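Thursday, May 13, 2021

**Textile Conservation Workshop, notebook entry: wash fastness of printed cottons, Karunaratne lot**

The purpose of this entry is to record the state of the wash fastness trial and to set out the work remaining. The lot consists of printed cotton offcuts received from the Karunaratne mill in January. The workshop has been asked to advise whether the cloth may be used for lining and backing work on household textiles, where it would lie against older and paler fabric.

**Preparation.** Strips were cut along the warp and stitched to undyed cotton on one long side. Each strip was labeled in pencil on a sewn tape. The ink labels used in the previous trial ran during the first rinse and are no longer permitted on the wet bench.

**Bath.** Lidaline neutral detergent, 2 grams per liter, in 4 liters of deionized water. The bath was held at room temperature, and the strips were turned by hand at intervals. Rinsing continued until the water showed no foam.

**Observations.** The brown and cream prints left no mark on the adjacent cotton. The red print bled slightly at the cut ends, where the yarns had opened, and very little along the stitched edge. The navy print is the difficult one. It stained the undyed cotton on every strip, and the staining was still visible after a second bath. A strip from the same bolt, steamed before washing, behaved somewhat better, although the steaming time was not written down and the result cannot be relied upon.

**Rubbing test.** Dry rubbing gave no transfer except from the navy. Wet rubbing has not been completed. The Vulero rub tester was returned from service with its counter reading 800 strokes, and it should be reset to zero before any figures are entered. The test sheet calls for 1,000 strokes per strip.

**Storage.** Dried strips are in the flat drawer under the Ollska press, interleaved with acid-free tissue. Colleagues are asked not to fold them, as the creases interfere with the light readings.

**Remaining work.**

- Repeat the steamed navy strip with the time recorded
- Complete wet rubbing on all colors
- Order undyed cotton; the present roll will not cover another full set

Pending the repeat, the navy print is not to be used in any piece that may later be washed. The brown and cream prints may be released for backing work once the wet rubbing figures have been entered and initialed.

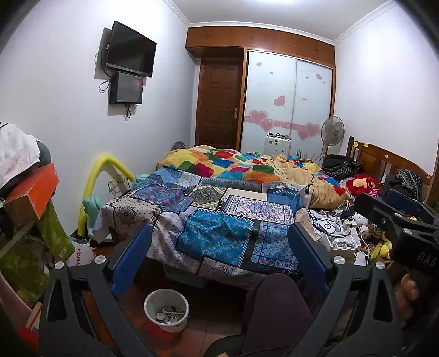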